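**Review: the Sarari Bench Code, with card set and wall sheet (Gamage)**

By Gobnait Gallagher

I was asked to look at this from the side of someone who runs small arms on tables, and that is how I have read it. If you have a fenced cell with a big arm in it, you already have proper standards to follow and this isn't meant for you. The Sarari is a set of house rules for light two-arm benches where people walk past, reach in and change the objects over many times a day. 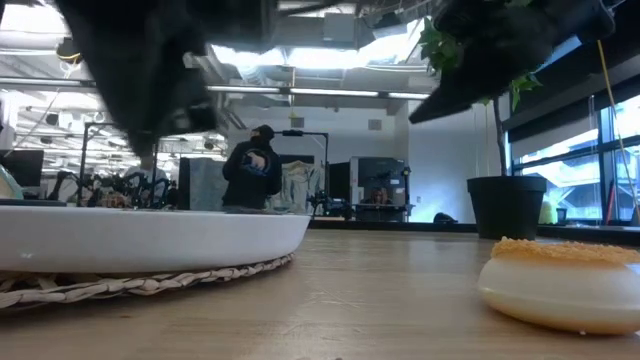
*Dukstead, July*

The box holds a 91-page ring-bound book, a pack of cards on a steel ring, a wall sheet and a blank log. I bought ours at full price for the Tramach bench room and have used it long enough to wear the corners off the cards. Gamage also sell a download, which I haven't tried.

**What it covers**

The book is in 3 parts. The first is about the table and what is fixed to it. The second is about the people, meaning who may reach in, who may start a run and what gets said out loud before either. The last is about the objects and the record.

It is written in short numbered rules with a line or two of notes under each. The notes are usually better than the rules. Rule 14, for instance, says "Establish the reach of each arm". The note tells you how: put the arm at full stretch, mark the spot, do it again in four more directions, then add a margin of about 100 mm and treat everything inside that line as belonging to the arm. It took me a morning and I would do it the same way again.

**The table rules**

These are the strongest pages. Most guides assume one arm in the middle of a clear space. Sarari has a whole section on arms mounted on facing rails and reaching in towards each other, which is our layout. It asks for one agreed meeting zone in the centre of the table and a rule for which arm gives way. We had been leaving that to the operator. Now the left arm gives way, always, and the card says so.

The section also deals with frames. It wants bolts on the rails and legs checked with a key at the start of each session, by hand, with the power off. I thought daily was too often. I still think so, and we have moved to weekly with an entry in the log. The book does allow for that if you write down who decided it.

Cables get a full page. The advice is to move each arm slowly through everything it can do and watch the slack at the wrist, as well as at the base where people normally look. A loop at the wrist can be fine at rest and catch on the rim of a dish at full reach. I would have liked a drawing. There are very few drawings anywhere in the book and it suffers for it.

**The people rules**

These are sensible and slightly overdone. One person holds the stop. That person doesn't also adjust objects. Anyone reaching over the table says "in", waits for "held", and says "out" when clear. It feels silly for the first day and then you stop noticing.

Less good is the treatment of people who are in the room but not at the bench. The book gives them a single rule, that they should be "aware of operations". In a shared room with other benches going, that means very little. People stand with their backs to you, as they would in any workplace, and they can't be aware of much. We wrote our own rule in the space at the back: the person with the stop looks round the room before each start and says "starting". It should have been in the book.

Screens and desks next to the table are barely mentioned either. The rule is that hand tools should be "accounted for" before power is on. That could mean put away or it could mean you know where they are. I asked Gamage and was told the second. I would have gone further and asked for a marked spot for them, outside the reach line.

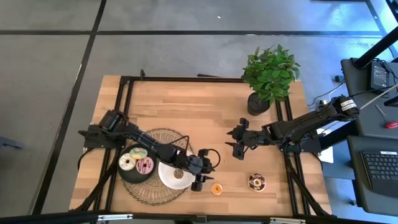
I did not expect to find much use in the last part, the one about objects, and I have ended up using it more than the rest. It says that every object on a table should be on a written list with the state it should be in, and that the list should say where each one starts. With a tea-table task you have plates, a woven mat and a lot of doughnuts in different colours, and it is very easy to end the afternoon with a different layout from the one you wrote down in the morning. The cards have a blank grid for this. You sketch the layout, initial it and clip it to the ring.

There is a good rule about overlapping items. If two objects touch at the start of a run, the sheet must say so, so that a later reader doesn't take it for a mistake. Another asks you to record anything standing near the table that an arm might brush, plants included. The rule on paper is blunt: no loose sheets inside the reach line. I agree with that one completely.

The log itself is poor. The columns are too narrow for ordinary handwriting and there is no room for a stopped run, only a tick box. A stop needs a reason next to it. We use the first few pages as scrap and keep the real log in a cheap hardback book.

**The wall sheet**

It is a good size and can be read from across a bench. The ink has held up by a bright window so far. The wording doesn't always match the book - the sheet says "clear" where the book says "out" - and that is a bad slip in something that asks people to use fixed words. Gamage say the next printing will put it right. I have corrected ours with a marker.

**Ordering and support**

The part number for the full box is 2630. Check it, as the refill cards are listed right beside it and look much the same on the page. Ours came in a padded envelope with one corner of the wall sheet creased. A question sent by email was answered the next morning by someone who had clearly read the book.

**Who should buy it**

Buy it if you have one or two light arms on a table, several people using them and no written rules. It will save you writing the dull parts yourself. It does not replace a risk assessment, and the first page says so in plain words.

If you already have house rules that people follow, get the refill cards for the layout grids and leave the box. If you are on your own with a single arm, borrow a copy, read the cable page and do the reach exercise.

Four out of five for the book, three for the cards, one for the log.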